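Printed wall graphics on an enclosure: panels or one wrap?

Forum > Workshop > Finishing and Surfaces

drotmont_dave
Posts: 200
I have to refinish the inside of a small enclosure and want two-color walls with line graphics. Budget is $100 for materials. My plan was one continuous vinyl wrap around all three walls, cut to length and heat-set in the corners. Has anyone done this and had it stay down after a summer?

kettering
Posts: 3,296
Don't wrap inside corners. Vinyl shrinks, and an inside corner is where it lets go first. You get a bridge of air behind the film, then someone leans a tool on it and it splits. Finish each wall as its own panel and put the joint in the corner behind a post.

walczak_m
Posts: 11
Disagree in part. I wrapped a Juten cabinet in September and the corners are fine. Post-heat the film properly and use primer in the last half inch on either side.

kettering
Posts: 3,296
Give it a second summer. For comparison, the one at our shop, painted by Mayuree Saengthong. Orange on the left, blue on the right, and the color change falls on the back wall.

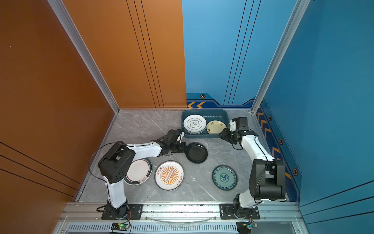
Filed under: Paint / Trim / Floor covering

The rear corners have aluminum posts, so the corner joints sit behind metal and there is no edge to lift. The pinstripes on the back are one layout repeated on both halves, dark on the orange and navy on the blue. If you copy that, draw it once at full size and transfer it. Measuring each line separately guarantees that one will be out of parallel.

drotmont_dave
Posts: 200
Is the chevron strip along the bottom of the blue side paint too?

kettering
Posts: 3,296
No, that is a printed strip, applied last. I would do the same on yours. The base of the wall takes the most abuse and a strip can be replaced without touching the paint. Same for the hex nut emblems, they are part of the print.

trendo_fan
Posts: 11
The marble pattern on the floor is a mistake in my opinion. Veining plus stripes plus chevrons is a lot of pattern in a small box, and small screws vanish on it. Plain matte gray would be easier to work over.

walczak_m
Posts: 11
Plain gray shows every scuff. I would keep the marble and drop the three diagonal lines on the orange wall.

kettering
Posts: 3,296
The lines stay. The floor I could argue either way.

drotmont_dave
Posts: 200
OK, separate panels, painted, posts in the corners, strip at the base. Satin or matte for the walls?

kettering
Posts: 3,296
Satin. Matte burnishes where you wipe it. Scuff with 320 between coats and leave the tape on no longer than the can says.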